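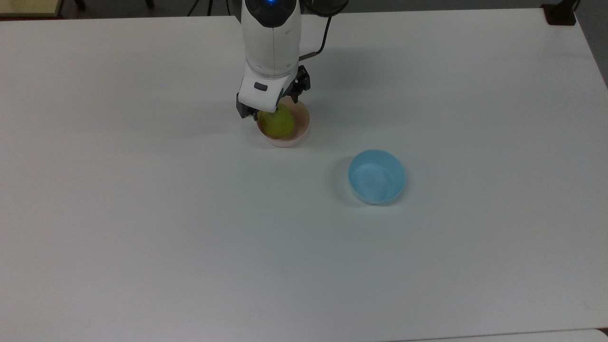 The Foswood wastewater treatment works opened its gates to the public on 20 October 2025, and 56 people signed up to walk round it. The site takes sewage from Foswood and the villages down the valley, and sends treated water into Adams Creek.

Visitors were split into two groups and given hard hats at the gatehouse. Our group started at the inlet, where screens catch wipes, rags and plastic before the flow moves on. The smell was strongest here. The guide said wipes were still the main cause of blocked sewers in the town, including the one in August that sent sewage across the lower footpath by the creek.

The settling tanks came next. Two of the older ones were fenced off for repairs to the scrapers. Prendex, the contractor doing the work, expects to finish in 18 weeks. Until then the storm tank has less room to spare in heavy rain, and several people asked what that meant for the creek. The answer was that overflows would be logged and posted on the works' website the same day. One woman wanted to know why that had not been done in August. She was told the alarm at the Dumis Road pumping station had failed – it has been replaced, with a second one fitted as backup.

From there a walkway runs over the aeration lanes, which are loud enough that most of the talk had to wait until the far end. The final stop was the outfall. Staff filled a jar with treated water and passed it along the rail. It was clear, with a slight yellow tint.

The walk took around 2 hours, including the questions. There is a steep metal stair at the aeration lanes, and anyone who can't manage it can rejoin the group by the road. Sturdy shoes are required. The next open day has not been set, but names can be left at the gatehouse.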